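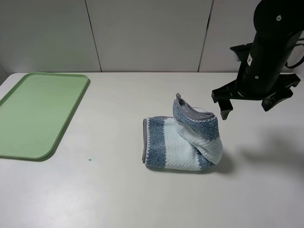 Teaching a Machine to Handle the Wash

Cloth has long been a hard subject for robotics. A steel part has one shape, and a program can be written around it. A towel has a different shape each time it is set down, and the methods that serve a car plant are of little use to a laundry.

The Brinivel laboratory, led by Svenja Gerlach, has spent the past year on a narrow version of the problem: one arm, one towel and one shallow tray. The arm must take hold of the towel wherever it lies on the table and place it in the tray as a compact bundle. The group's method, named Pisharody, learns from 1,000 runs in which a person guided the arm by hand.

Earlier systems tried to model the whole cloth before moving. Pisharody looks only for a fold thick enough to grip, closes on it and looks again. "We stopped asking the computer to understand the towel," said Hema Rodrigues, who wrote most of the control software. "It needs one good place to hold, and then another."

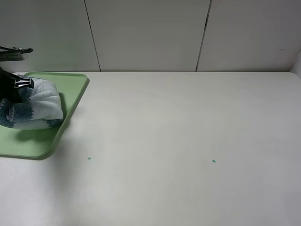

The release has proved harder than the grasp. Fabric clings to the fingers, and a bundle that was neat in the air can spread when it is let go. The group therefore added a short downward press before the fingers open. In a test of 100 trials without the press, 31 ended with part of the towel over the rim. With the press, the number fell to 18.

Sudheer Panicker, who ran the trials, regards the second figure as still too high for daily use. Most of the remaining failures came from towels that began in a loose heap, with no clear fold on top.

The laboratory plans to repeat the work in January with heavier fabrics, under the direction of Lakshmi Subramaniam. Bed sheets, which are larger than the arm's reach, will have to wait for a second arm.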